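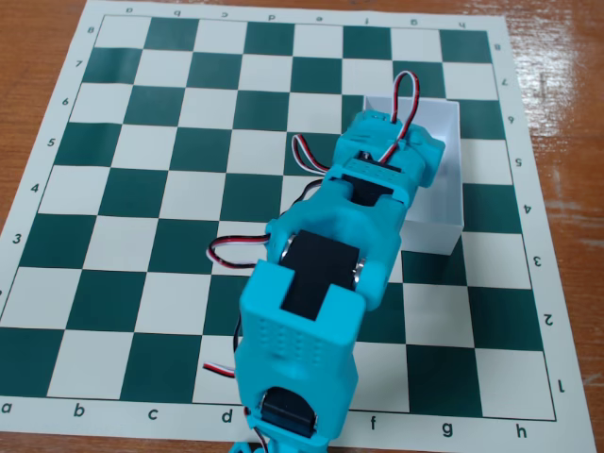
Ticket 127 - Lorent arm kit, wrist servo
Status: open

Hi Mirivard support, me again! I've had the kit for 2 weeks now and mostly love it, but the wrist servo buzzes whenever the arm stops over the drop box, and then it sags a bit.

Tried so far: new calibration (no change), speed down from 800 to 100 (quieter, still sags), reseated the cable at the wrist end. The loops are quite long on mine, could one be tugging?

Happy to swap the servo myself if you post one out, I've got the screwdrivers ready!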